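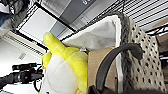 *A plush toy against a soft fabric container. The white label pokes out where the toy meets the fabric.*

# How Fabric Toy Baskets Are Made

Sheet 10 in the Silwood series on household objects. Text by Jabari Mfaume.

A toy basket is a container with an open top. A wooden box keeps its shape because wood is stiff. A fabric basket has to get its shape in other ways: from thick cloth, from a strong rim, from a lining, or from the things put inside it.

Plush toys are often kept in fabric baskets. The word **plush** is the name of a cloth. It has a flat backing and a layer of short threads standing up from it, called the **pile**. When you stroke plush one way it feels smooth. When you stroke it the other way the pile pushes back against your fingers.

## Weaving

Many baskets and bags are made from woven cloth. Weaving uses two sets of threads.

- The **warp** threads are stretched along the loom and held tight.
- The **weft** thread passes over and under the warp, from one side to the other and back again.

Thin threads packed closely make a smooth cloth such as a shirt. Thick threads make a bumpy cloth, and a thick cloth bends less easily than a thin one. You can test this at home with a tea towel and a doormat. Hold each one up by a single edge, then try to fold it in half.

## Patterns

There are two common ways to put a pattern on cloth. In **printing**, colour is pressed on to the surface after the cloth is finished. In **pattern weaving**, threads of a second colour are brought to the front wherever a mark is wanted, and kept at the back everywhere else.

A small mark that is repeated over and over is called a **repeat**. If each row is moved along a little from the row before it, the marks line up in slanting rows. This is called a **staggered** repeat, and a lot of spotted cloth uses it. 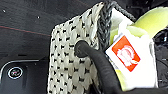
*Off-white weave with small black marks in staggered rows. The dark grey edging is braided.*

A repeat also shows how cloth is bending. On a flat sheet the marks are evenly spaced. Where the cloth curves away from you, they look squeezed together, although the real distance between them has not changed.

## Rope and braid

The rim of a basket gets pulled more than any other part. Hands grab it, and toys are dragged over it. For this reason the rim is often covered with an **edging**, which may be a strip of cloth, a cord or a rope.

There are two main ways to make a cord.

1. **Twisting.** Two or more strands are wound round each other in the same direction.
2. **Braiding**, also called plaiting. Three or more strands cross over each other in turn. Hair is plaited in the same way.

A twisted cord can come undone if its end is left loose. A braid holds together better, but the end still needs a knot or a few stitches.

## Try it: a braid

You will need three pieces of wool, each 90 cm long, and some sticky tape.

1. Knot the three pieces together at one end and tape the knot to a table.
2. Take the right-hand strand over the middle one. It is now the middle strand.
3. Take the left-hand strand over the middle one.
4. Repeat steps 2 and 3, pulling gently after each.
5. Stop near the end and tie a knot.

Measure the finished braid. It will be shorter than the wool you started with - the strands travel from side to side as well as along. One made for this sheet measured 70 cm between the knots.

## Words used

**Lining:** a layer of cloth on the inside of a bag or basket.

**Loom:** a frame or machine that holds the warp tight.

**Strand:** one of the lengths that make up a cord or braid.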